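Camia > Working papers > Household water > Section 4

September 2020
Rommel Dela Peña

4. Storage habits at the bathroom counter

4.1 Setting

Interviews were held in 37 households in the Prindgate and Mercado neighbourhoods. All had metered supply and at least one bathroom with a vanity. We asked each household where small items were kept, who put them away, and whether the counter was wiped daily, weekly or less often. Renters and owners were asked the same questions in the same order.

4.2 Counter use

Most respondents said the counter was the first place they set things down and the last place they cleaned. Toothbrushes, soap and medicines were the items most often mentioned. Households with children kept medicines higher up, usually in a hall cupboard, and several said this had been the rule since the children began to walk. Colour-coded cups were favoured by larger families, though two respondents had given them up because the cups held water at the bottom.

Wiping was tied to other chores. People who cleaned the basin after shaving or washing their hair tended to do the counter with the same cloth. Those who left it for the weekend reported more limescale near the taps, and more trouble with the sealant where the counter meets the wall. The corner was named as the hardest part to keep dry. Replies on sealant were vague in rented homes, where repairs were left to the landlord. Costs are treated in Section 5.

Figure 3. A bathroom vanity near the corner of the wall.
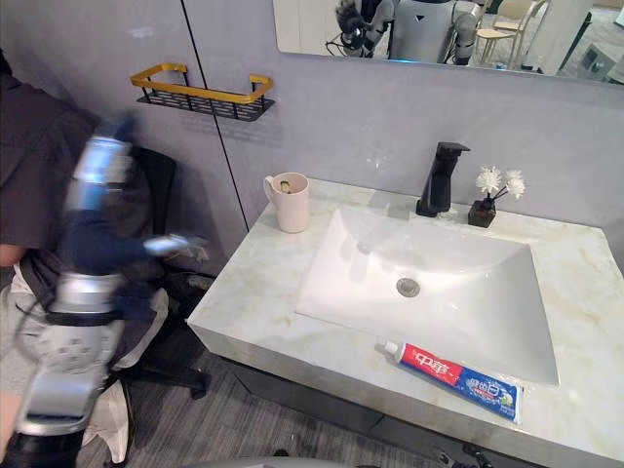
Which part of the counter did households find hardest to keep dry?

The corner, where the counter meets the wall.

Related items
Plirar: tap hardness and household cleaning
Mercado rental repairs, January update
Hall cupboards and medicine storage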